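Week 6 handout: working rules for shared-space manipulation

Okay, last week we got bogged down in risk assessment forms (sorry, I do go on) so this week I want to get into the practical side, the stuff you'll be held to in the kitchen bay from now until the end of June. Wafula Lyimo wrote the first version of these rules back when the lab was one bench and a kettle, and I've been fiddling with them ever since. If something reads oddly, it's probably me and not him.

Start with the speed limits. In the kitchen bay the arm runs at no more than 300 mm per second in free air, and 40 once the fingers are inside anything with walls: cupboard, drawer, fridge, dishwasher. Yes, it's slow. Bring a coffee. The Cillora controller will let you set whatever you like, so the limit lives in your config file and your partner reads it aloud before you enable the motors. I know that feels a bit daft the first time!

Next, who stands where. One operator, one spotter, and the spotter holds the stop button in their hand. On the bench doesn't count, and neither does a pocket. If the spotter wants to talk to somebody, the arm gets paused first. Settimio Piras has run this bay for years and he'll send you out if he sees otherwise, and I'll back him.

Grip force is where most of you lost marks in the Dremevton exercise. You picked a number that worked on the foam block and carried it over to everything else. Set the force per object, write it in the log, and do a lift test at 10 cm over the table before you go anywhere near a shelf. Glass gets its own line in the log, every time, even if it's the same jar as yesterday.

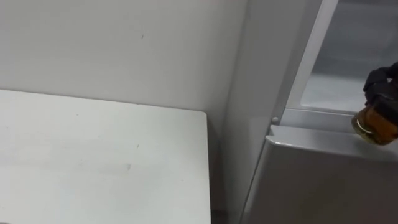

Appliances have a lip, a sill or a ledge nearly always, and your model of the appliance nearly always has it a few millimetres out. So we add a hover point: stop at the opening, clear of the ledge, check the clearance on the wrist view and from where the spotter is standing, then go in. Two people say "clear" or it doesn't go in. The Unditz planner will happily skip the hover if you leave it as a soft waypoint, so make it a hard one.

Releasing is the same idea backwards. Base of the object down, force reading drops, open the fingers, wait a second, retreat along the line you came in on. Please don't swing sideways out of a fridge. The Bustamante reading has a good chapter on retreat paths, a bit dry but worth your evening.

Logs are due 30th April, 2,000 words tops, config file attached.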